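About Clirkow

Clirkow is a film restoration and disc authoring company based in Iltville. We scan, repair, grade and encode older feature films, and we prepare them for release on Blu-ray, Ultra HD Blu-ray and DVD. Our clients are distributors, rights holders and archives. We do not sell discs to the public, and our name normally appears only in the small print on the back of the sleeve.

The company was started by Junpei Kaneko, who had worked as a laboratory grader and wanted to keep scanning and authoring under one roof. At the time most labels sent the film to one supplier, the sound to a second and the finished files to a third. Faults introduced at one stage were often found two stages later, when they were expensive to correct. Clirkow was set up to carry out all of the stages in order and to keep one written record of each title from the arrival of the cans to the pressing master.

We now have 14 permanent staff. To date we have completed 447 titles, of which the majority are features made before 1980. Horror, crime and science fiction account for a large share of the list, as these are the areas in which most of our clients publish. We also handle documentaries, short films and television material shot on film.

What we do

Work on a title starts with an inspection. Each reel is wound through by hand on a bench. We note the stock, the edge codes, the degree of shrinkage, and any splices, tears or perforation damage. Acetate reels are tested for vinegar syndrome and are kept apart from other material if the result is positive. We do not accept nitrate. Clients holding nitrate elements are referred to a licensed store and we work from the scans.

Where more than one element survives, we compare them before scanning. The original camera negative is the usual choice, but it may be incomplete, or it may have been cut for a later reissue. In that case we fill the gaps from an interpositive or, failing that, from a print. A list of every substituted shot goes to the client with the inspection report.

Scanning is done at 4K on a pin-registered machine for material in fair condition, and on a sprocketless machine for anything that has shrunk. 16mm is scanned at the same resolution unless the client asks otherwise. We wet-gate scan where base scratches are heavy. 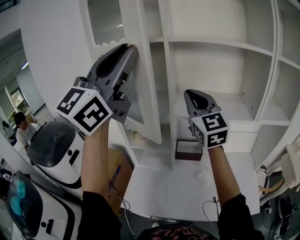

Picture repair is carried out by people working shot by shot. Automatic dirt removal is used at a low setting on a first pass, and every change it makes is checked against the raw scan. It is prone to taking out rain, sparks, cigarette ends and the tips of fast-moving hands. These are put back. Grain is left alone except where two elements of different generations meet in the same scene, when the coarser one may be lightly matched to the finer.

Grading follows a reference wherever there is one. This may be a print held by an archive, a set of laboratory timing notes, or the recollection of a member of the original crew. Where the references disagree, we prepare short test passages and leave the decision with the client. We do not apply a house look. If a film was printed warm, it stays warm.

Sound is transferred from magnetic masters where they exist and from the optical track where they do not. Mono films are delivered in mono. We will prepare a stereo or surround mix on request, but the original track is always included in our delivery, and we advise clients to put it on the disc.

Versions and alternative cuts

A good part of our work concerns films that exist in more than one form. A feature may have been shortened for the censor, retitled for export, or given a new opening for television. Our versions desk compares all known copies and prepares a table of differences, timed to the frame. From this a label can decide whether to issue separate encodes or to use seamless branching on a single disc.

Seamless branching saves space but has limits. Branch points need to fall where neither picture nor sound carries across the cut, and some players pause at them regardless. For films with more than 20 points of difference we normally recommend separate encodes.

Troka

Troka is our job-tracking system. It was written in-house and is not for sale. Each reel, scan, repair list, subtitle file and menu asset is entered against the title, with the name of the person who last worked on it. Clients are given a login and can see the state of their own titles at any time — including notes on faults, which we do not remove once they have been dealt with.

Troka also holds our check-disc reports. Before a master is released, a check disc is played in full on a range of standalone players, old and new. The list of players is revised each July. Every chapter stop, subtitle stream and commentary track is tried on each one. 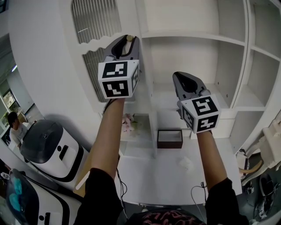
White shelving unit, Iltville.

Subtitles and extras

We prepare English subtitles for the deaf and hard of hearing on all English-language titles, and newly translated subtitles for films in other languages. Old subtitle files are not reused without a full check against the dialogue. Many were made from a dubbing script, and some follow a different cut of the film altogether.

The Hoshino room is our small screening room. It is used for grade approval, for recording audio commentaries and for viewing prints. It has a 35mm projector and a digital projector that share one screen, so that a print and a grade may be compared by switching from one to the other. Clients may book it in half-day blocks. Commentary recording can be attended in person or done over a remote link; in both cases we supply the speaker with a timed copy of the film beforehand.

We also encode and lay out archive interviews, trailers, stills galleries and textless material. Trailers are scanned from film where a client can supply one. Where only a videotape survives, we transfer it at its native frame rate and do not enlarge it beyond what the source will bear.

How we work with labels

A title takes 14 weeks on average from delivery of the elements to release of the master. Films with serious damage or several versions take longer. We give a fixed price after inspection, and the inspection fee is deducted from it if the job goes ahead. Rush work is accepted only when the schedule has room for it.

Clients own everything we make for them, including raw scans. We supply these as uncompressed frames on two sets of data tape, with checksums, and hold a third set ourselves for the length of the licence. At the end of that period it is returned or wiped, according to the contract.

If a fault is found on a released disc and is traced to our work, we correct the master without charge and supply the client with a revised check-disc report. Replacement pressing is handled between the client and the plant. Members of the public who think they have a faulty disc should write to the label that issued it — we are not able to send out replacements.

Working here

We take on new staff when the workload calls for it, and vacancies are listed on the Jobs page. Trainees start on the inspection bench and move to picture repair once they can handle film safely. Knowledge of film history is useful but is not required. Good eyesight, corrected or otherwise, and patience with repetitive work are.

Contact

Enquiries about new work should include the title, year, running time, gauge and a list of the elements held. Please do not send film to us before a job number has been issued. Deliveries are taken at the rear entrance until 4 pm, and cans must be labelled on the side as well as on the lid.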